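Why Does a Map Have Squares on It?

Suppose your cousin drops her favorite marble in a very large field. You find it, and you shout, "It's over there!" Over where? By the tree? Which tree? Your cousin is now walking the wrong way, and she isn't happy.

People who make maps had this trouble for a long time. Their answer was to draw lines across the land, on paper at least. (Drawing them on the real land takes a lot of chalk, and cows walk on it.)

Lines going up and down make columns. Lines going side to side make rows. Where they cross, you get a grid, and every square in it can have its own name. Most town maps use a letter for the column and a number for the row, so the library might be in D4 and the swimming pool in B2.

You can make a grid on almost anything flat. Blue tape on cardboard does the job nicely.
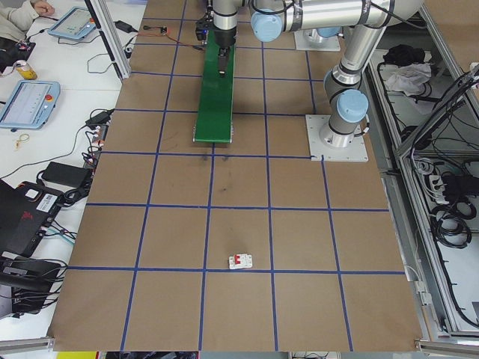
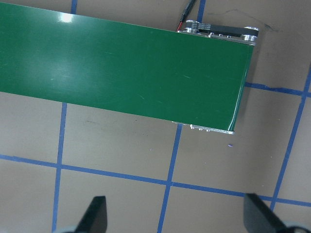
Now for the part that grown-ups get wrong. You have to agree on where to start counting. If Vimala starts at the top and Noreen starts at the bottom, they'll both say "row two" and end up at opposite ends of town, each sure that the other one is late. Maps print the letters and numbers along the edges to stop this sort of argument.

Small squares tell you more than big ones. A square that covers a whole town is no help if you're hunting for a bakery. But if the squares are tiny, you need an awful lot of them, and you run out of letters after Z. Some maps go on to AA, AB and AC, like shoe sizes for giants.

Try it at home. Draw a map of your bedroom, rule lines over it, and label the edges. Then hide a sock in one square and give somebody the letter and number - your own sock, please, and a clean one.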